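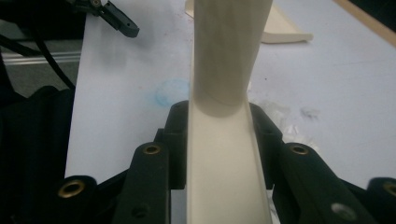
Posted in: Project updates / Workshop

Second progress report, Barville cable channel work
Prepared by Shabnam Naqvi for Rizwan Kakakhel

The period went mostly to the transition piece, the cream plastic channel that starts as an open trough and closes into a tube. We now have 60 usable pieces. Another 10 were set aside for rough edges where the side walls meet the rounded part, and Vitalii Moroz is trimming those by hand.

The seam at the transition is still faintly visible. Mengal has accepted this for the indoor runs. They want it smoother on the 2 pieces that go by the front entrance, so those will be made last.

Trimming leaves small clear scraps that get into everything. We now wipe the bench down at the end of each Tuesday session and before anything is boxed.

Spending to date is $521, nearly all of it on material. The blade order from Skiltov came in under the estimate — the difference stays in the materials line.

Still to do: finish trimming, fit the first run at Barville, and agree on a color for the wall clips. Delivery of the clips is now expected in December.

Comments (3)

Anisa Sumampouw: Are the clips white or cream? The quote says both.

Shabnam Naqvi: Cream. I'll get the quote corrected.

Babar Kazmi: Please leave me one of the rejects for the fitting test.

We use cookies to remember your settings. Accept | Manage preferences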